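Gears on the bench, and a word for the cloth under them

The parts came up from the cellar in May, in a biscuit tin so heavy that I had to rest it on the stairs twice. They had belonged to my uncle, who spent most of his working life at the Cadgate mill looking after the winding machines, and who could not see a gear thrown out without bringing it home in his coat pocket. My aunt wanted the shelf back. I said I would take the tin and sort it, and I meant that afternoon, and of course it took me most of the month.

I am no machinist. I like the weight of these things, and I like how a plain steel ring can be so carefully made when it was only ever going to sit inside a housing in the dark. My favorite so far is a big flat disc with a hole through the middle, turned so that the fine circular marks run all the way around it. It has its scuffs and a few short scratches, and I have decided to leave every one of them alone. The little gear looks rather well on top of it, I think, like something on a cake stand.
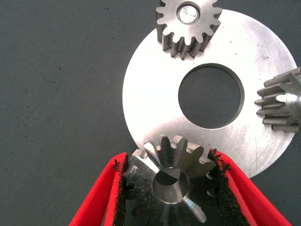
What I do with them

Mostly, I wipe them. Leonor Matos, who taught me the little I know, told me to start with a dry rag and only reach for the oil once I was sure what I was looking at. So each piece gets the rag, then a soft brush down between the teeth (this is the slow part, and the part I enjoy most — the radio on, a pot of coffee, no hurry at all), and then the thinnest film of oil before it goes away again. I bought a small bottle of Jernar for 3 dollars and I doubt I will ever get to the bottom of it.

I did try sorting by size, and gave up. Then I tried sorting by the number of teeth, and one of the bigger gears turned out to have 43, which pleased me out of all proportion. Gisela Palma says an odd number like that helps spread the wear, as the same two teeth don't keep meeting over and over. I have been repeating this to anyone who will stand still.
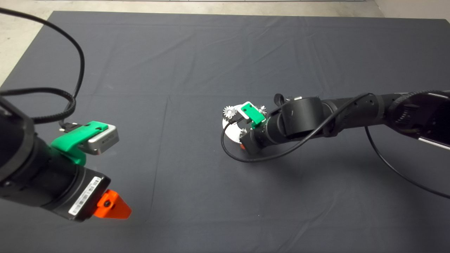 My uncle always worked on bare wood, and his bench had a gouge for every year he owned it. I would like to keep mine a bit nicer than that, and I also hate the sound of steel being set down on something hard, so I have become very fond of working over cloth. Dark gray suits me best, with a bright part showing up so nicely against it. I never iron the thing, so the fold lines stay in, one across and one down, and I have come to use the panels between them as a kind of tray: cleaned pieces on the far side, the ones still waiting nearest to me. The ripples I smooth out with my hand when I remember. Anything small and round will find a ripple sooner or later and settle into it, and I would still take that over hunting for it under the radiator.

There is a second tin, by the way. My aunt mentioned it on the phone last night, very lightly, and said it was a good deal heavier than the first.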